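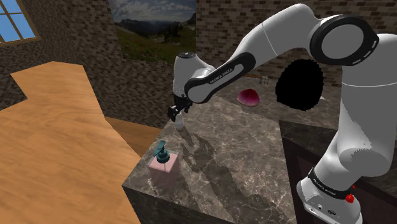
Notstead Spirits Club > Meetings > Minutes

Minutes of the summer meeting
2nd July
Posted by Branwen Griffiths

Present: Branwen Griffiths (chair), Nayeli Mamani and nine other members. Three apologies received.

1. Last minutes
The March minutes were agreed with one change. The rum in item four was a white rum, not a spiced one.

2. Money
The balance stands at £1,112. The deposit on the hall for the winter tasting still has to be paid. Subs stay as they are.

3. Pisco evening
Nayeli has had a quote from Jitari for 12 bottles of pisco, made up of Quebranta and Italia. Several members asked how it differs from other brandies. Nayeli explained that Peruvian pisco is made from grapes and rested in vessels that don't change its flavour, so no oak. Chilean pisco may be aged in wood. It was agreed to taste it neat first and make sours afterwards.
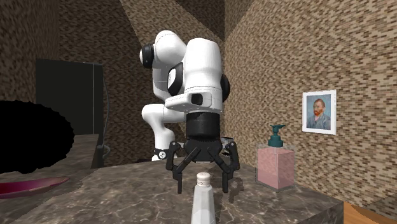 There was some discussion about egg white in the sours. Two members don't eat egg, so a batch will be made without. Limes to be bought on the day.

4. Supplier
Agudelo have put up their delivery charge. Fleneck will deliver free but only by the full case. Branwen to ask both for prices in writing – no decision until then.

5. Glasses
The small tulip glasses are kept for tastings only. Tumblers to be used for mixed drinks.

6. Any other business
A request for a gin night was carried over to the next meeting.

Contact the club secretary | © Notstead Spirits Club | Back to top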